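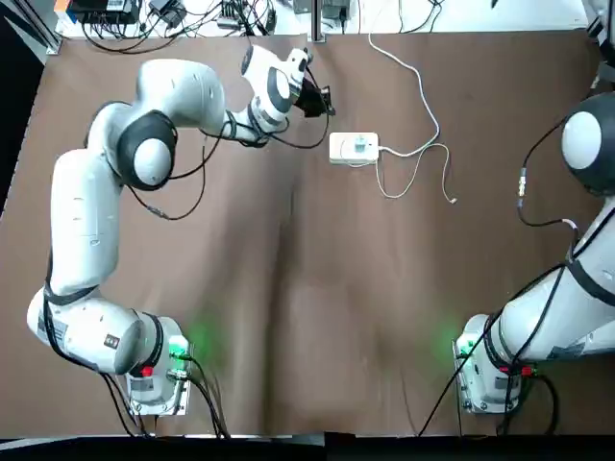 orebucket
Copper at Skornummont won't fix the shortage. Clodbridge has promised new supply since August and shipped 28 tons.

flatpick
Re: Skornummont
Disagree. Seyoum put up 55 million for the smelter – that money isn't going in for fun.

orebucket
Money isn't metal. The permit covers up to 500 tons a month and they have 142 people on site.

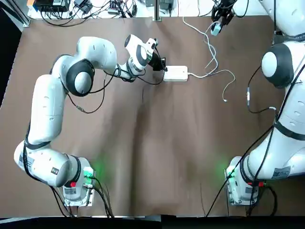 Left arm with its green status light on

tinroof9
30 October 2022
Does anyone know if Arham still has the rail contract? Without it the concentrate goes by truck and the price stays high.

flatpick
Still has it, as far as I know.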